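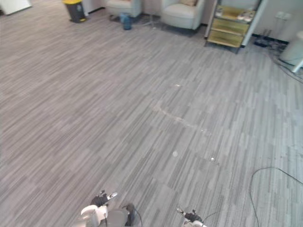
Carpet planks in light and dark grey, on the diagonal.

So I promised a few of you an update on the egg tempera, and then I went quiet for weeks, sorry! It's been going on all this time, just very slowly, as everything does with egg tempera.

For anyone who missed the October post: I signed up for an evening class at the Salazar studios, upstairs from the framing shop, taught by Brynhildur Østergaard. I'd been painting in oils on and off for years and had got into a rut of brown. Everything I did went brown. I'd start with a lovely pink cloud and by the end of the evening I'd have a gravy. Signe Norðdahl (who you may remember from the disastrous lino printing weekend) had done the class the year before and said it would cure me, as you can't push tempera around once it's down. It dries practically as you look at it.

She was right about that. The first evening I tried to blend two blues on the panel the way I would in oil and simply tore a hole in the layer underneath. Brynhildur came and looked at it, said "yes, everybody does that one" and went off to find me a scraper.

Anyway, the panels. You can't just paint on any old thing, it needs to be a proper gesso ground, which means rabbit skin glue and chalk (Jytte Kárason, who sits next to me, is vegetarian and has been having a long private argument with herself about the glue). You soak the glue overnight, warm it gently, stir in the whiting without getting bubbles in, and brush it on in thin coats, turning the panel each time. I did mine at home on the kitchen worktop and got bubbles. Loads of them. Little pinholes all over, like a crumpet. You can rub the next coat in with your fingers to fill them, and I did, and it helped a bit, but if you see the finished thing in the right light there's a patch in the top corner where the crumpet lives on.

Then the sanding. I started too coarse and took off half of what I'd just put on, and then went up through the grades until I got to the 2000 paper, which hardly feels like sandpaper at all. Brynhildur thinks that's overdoing it and that the paint needs something to hang on to. I didn't care by then, it felt like the inside of a shell and I kept stroking it while I was on the phone.

The egg bit is my favourite. You separate the yolk, roll it from palm to palm, drying your hands in between, until the outside isn't slimy any more, then pinch the skin and hold it over a jar and prick it so the inside runs out and you're left with the little sac in your fingers. I burst the first three. Harish Kanaujia did his perfectly first go and was unbearable about it all evening. A few drops of water, stir, and there's your medium. It's good for a day, or two at a push in the fridge, and please learn from me and label the jar.

Pigments! I've spent too much on pigments. I ordered the starter set from Rokirel, and then I went into Torkunance for one brush and came out with a 200 gram tub of green earth, which at the rate I'm using it will see me into old age. Green earth is what goes under the skin in all those early Italian panels, and it's why some of the Madonnas look a bit seasick now, where the pinks on top have worn thin. I knew that as a fact from books, but it's very different mixing it yourself and laying it in on a cheek and thinking, goodness, this poor woman looks dreadful, and then adding the pinks over it in tiny strokes and having her slowly come back to life.

The strokes are the whole business really. Everything is hatching. You load the brush, squeeze most of it out again between your fingers, and then you make little lines, next to each other, then over each other at a slight angle, and again, and again. Brynhildur says up to 20 layers on a face is quite normal. I haven't counted mine and I don't want to. I bought a Truletti rigger for it, the long thin kind, and it was far too floppy for me, so I've gone back to the stubby little sable I've had since college, with the paint chewed off the handle.

What I'm copying is a detail from a small panel of a saint with a book. I chose it from a heap of old postcards Brynhildur keeps in a biscuit tin. There's no painter's name on the back, only "3047" in pencil, and neither of us has managed to find out where it hangs. Elínborg Hafstein, who teaches art history at the college and comes along to the class when she can get a babysitter, thinks it might be Sienese, from the shape of the eyes and the very long fingers. She's lent me an enormous book about it. I've got as far as the chapter on halos.

And I do want to do the halo! That's the next bit. We've been doing practice boards with bole, which is a sort of greasy red clay you put under the gold, and then you breathe on it (a long warm breath, as if you were cleaning your glasses) and lay the leaf down and it sort of leaps out of your hand. Mine leapt onto my jumper. Gold leaf on a navy jumper is quite festive, I left it there. Burnishing comes after, with an agate stone on a handle, and there's a moment when the gold stops looking like sweet wrapper and goes deep and dark and bright at the same time. Jytte let out an actual squeak when hers went.

I should say the saint's hands are bad. The face I'm fairly pleased with, apart from the crumpet corner being rather near the forehead, but the hands look like two bunches of parsnips and I've scraped them off twice now. Signe suggested I draw my own hand holding a book, which I did, and my own hand turns out to be nothing like a Sienese hand. I've gone back to the postcard and a magnifying glass.

A few of you asked whether you could do this at home without a class. I think so, yes. If you buy a ready-made gesso panel you'll skip the smelliest part, and an egg is an egg. Start with something small and with few colours. I'd avoid white for the first go, mine went chalky and I couldn't get it to behave, though Harish had no trouble with his (of course). And put the panel somewhere the cat can't walk on it, as it stays soft enough to mark for months even when it seems bone dry.

Class has finished for the term, so I've got the panel home on the bookcase with a tea towel over it. I've pencilled in the hands again. Next post will either be the halo or the parsnips, depending how brave I'm feeling, and if anyone knows a postcard of a saint in a dark green cloak with a red book, looking slightly to the left, do please leave me a comment.

Posted December 13, 2025 in Painting, Evening classes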